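Farnusmont Squadron Mission Pack

README for the mission pack and server files, version 1.5

What this is

A set of cooperative missions for combat flight simulators, with the voice channel list, kneeboard pages and server settings the squadron uses on its regular nights. The missions were written by Luuk Geerts and Noelia Echevarría. Glykeria Vrettos keeps the server running and answers most of the mail. The Jirnow map is required for all missions except the three training flights, which use the stock map.

Contents

missions/ has the mission files, one per folder, each with a briefing in plain text
kneeboard/ has the airfield diagrams and frequency cards
server/ has the settings file and the rotation list
old/ has missions from the 1.3 pack that still load but are no longer in the rotation

Installing

Copy the missions folder into your saved games folder. Do not copy it into the program folder, or the next update will delete it. If you have the 1.3 or 1.4 pack installed, remove it first. Two missions kept their old file names, and the server will reject a client that has the old version.

The kneeboard pages go in by aircraft. If you fly more than one type, you need a copy in each aircraft's folder. Jacqueline Fleury has a script that does this and will send it on request.

Missions and slots

The largest mission is Innes Crossing, with 33 player slots. It runs 70 minutes if both flights find the tanker on the first try. Litimstead Night is shorter and can be flown with four people. The training flights have no time limit and no enemy aircraft, and you can land and rearm as often as you want.
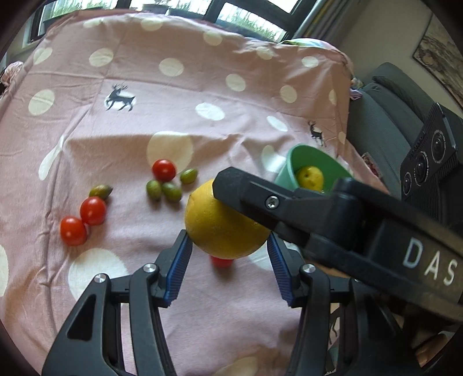
Issue 43

The numbering follows the squadron newsletter, so the pack that goes out with an issue carries the same issue number as well as its own version. If you report a problem, give both.

Changes in 1.5

Fixed the tanker in Innes Crossing leaving its track after the second refueling.
Moved the Litimstead spawn points off the taxiway.
Radio presets now match the frequency cards for every flyable type.
Removed the duplicate ground crew at the north ramp.
The AI wingman no longer lands at the wrong field when told to return to base. He may still take a long time to do it.

Known problems

The carrier in the second training flight sometimes turns out of the wind. Restarting the mission fixes it. Clients who join late may not see the target smoke. Rearming at Litimstead fails if your canopy is open, and we have not found a way around that.

Flying with us

The server is open all week without a password. Organized flights are on Saturday at 7:30 p.m. Pacific. Get on the voice channel 15 minutes early if you want a slot in the lead flight. New pilots are paired with Elspeth MacRitchie for the first couple of sessions. You do not need a fancy setup, but you do need a working microphone.

Use and credit

You can run these missions on your own server and change them as you like. Keep the authors' names in the briefing text. Please do not put the pack behind a paywall or repost it under another squadron's name.

Bug reports go in the mission forum under Pack 1.5. Attach the server track file if you have it.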